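Unit 4: Insuring a First Car
Course handout, Skerkthorpe Community College, Introduction to Personal Finance

Bring this handout to the October session along with your completed worksheet from Unit 3.

What a premium pays for

A premium is the price of a policy for a set term, usually six or twelve months. The insurer works it out before you have driven a mile, so it relies on what it knows about drivers like you. New drivers have more crashes per mile than experienced ones, and the price reflects that. It usually comes down with each year of clean driving.

The main parts of a policy

Liability covers injury and damage you cause to other people. Nearly every state requires it. The state minimum is often too low to pay for a serious crash, and anything above your limit can come out of your own pocket.

Collision covers damage to your own car when it hits another car or an object.

Comprehensive covers theft, fire, hail, falling branches and animal strikes.

Uninsured motorist covers you when the other driver has no insurance. Some states require it, others only require the insurer to offer it.

If you have a car loan, the lender will almost always insist on collision and comprehensive until the loan is paid off.

Deductibles

The deductible is the part of a collision or comprehensive claim you pay yourself. A higher deductible lowers the premium. Pick one you could pay this month without borrowing.

Worked comparison

A student driver gets two annual quotes for the same used sedan, with the same limits and deductibles.

Danex: $1,730
Henao: $1,502, plus a $70 policy fee

Add the fee first. Henao comes to $1,572, so the difference is $158 a year. Then check what each policy leaves out. In this case Danex includes roadside assistance and Henao does not. If you already have roadside help through a family plan, the cheaper quote is the better one. If you don't, price it separately before you decide.

Telematics policies

Some insurers offer a discount for letting an app or a plug-in device record your driving. It may log speed, hard braking, phone use and time of day — late-night trips often count against you. Ask whether a poor score can raise the price at renewal or only cancel the discount.

For next session

Read the Faltetti sample policy, page 26 onward, and mark every exclusion you find. Write down two that would matter to you.

Can I stay on my parents' policy if I own the car myself?

It depends on the insurer and the state. Many will cover a car titled in your name if you live at the same address, but some want you to have your own policy, so call and ask before the title is transferred.

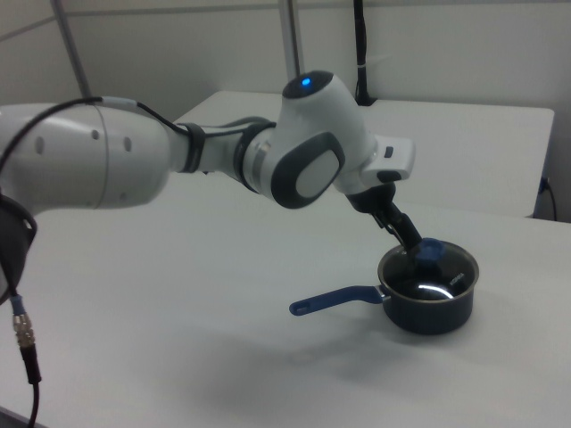

Does a parking ticket raise my premium?

Parking tickets are not moving violations, so insurers generally don't count them, though unpaid ones can lead to a suspended registration in some places.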